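Home | Stories | Devotions | Music | Prayer Wall | Archive

October
Posted by the Lelever Road Fellowship story page

THE LAST ROW AT POSTSIDE

I was 18 the fall I started singing in the choir at Postside Chapel, and oh, how I loved it! I loved the cold walk up from the bus and the smell of the hymnals, and I loved the old pump organ that wheezed on every low note like it had run up the hill with me. There were 4 of us in the alto row. I was the loudest, and I'm sorry to say I was proud of it.

That was the year we got ready for the big sing over in Sirko. Every church in the valley was coming, and our director had picked number 451, a hymn so old that the book only gave the tune name, SESEO, and no author at all. Four verses. The third one had a line for a single alto voice, and I knew (I just knew!) that it was mine.

It went to the woman at the end of our row.

She was 55 and she sang so softly that I had stood beside her for weeks without hearing her. I went home and cried into my coat. Then I prayed, if you can call it praying, because mostly I gave the Lord a list of my high notes.

At the next practice I stood as close to her as I could, hoping to catch her going flat. And I heard her! A small plain voice, a little rough at the bottom, and every word of it meant. "Thou wast near when I was far." She sang it with her eyes shut and her hand flat on the pew in front of her. I forgot to come in on the chorus. I forgot there was a chorus.

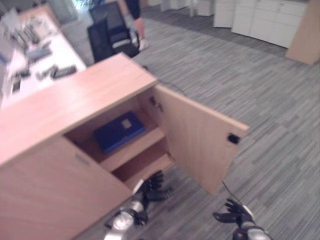
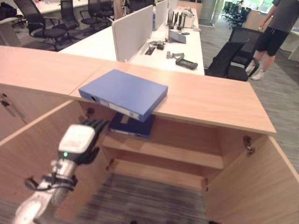
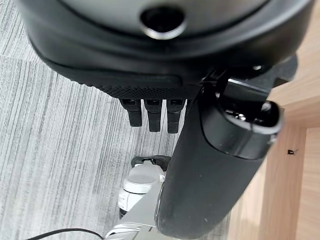 The first two: a light wood cabinet, open, with a blue box, or what looks like a box file.

We rode to Sirko in the back of a feed truck with quilts over our knees. Somebody started "Blessed Assurance" before we reached the bridge and we sang the whole way, with the wind taking half of it. I have been in some beautiful churches since then, and I still think that truck was one of the best.

The hall was packed to the doors. When we came to the third verse she reached over and took my hand. Hers was shaking so hard! This woman I had been so jealous of was scared half to death. She looked at me and whispered, "Sing it with me, will you? Just under me, so I don't fall."

So I did. I sang lower and softer than I had ever sung in my life, down where I could hear her breathing, and the two of us went through that line together. I don't believe a single person in the hall could tell there were two voices. Roughly a minute of music, start to finish, and I can still feel the floor humming under my shoes.

Afterward she bought me a slice of pie and told me she had asked for me to have the solo. The director had told her no, not yet. We laughed until the pie lady came over to see what was wrong with us!

I sing at the end of the row now. There's a new girl beside me this fall, and my goodness, she is loud.

Contact the story page | Copyright Lelever Road Fellowship | Back to top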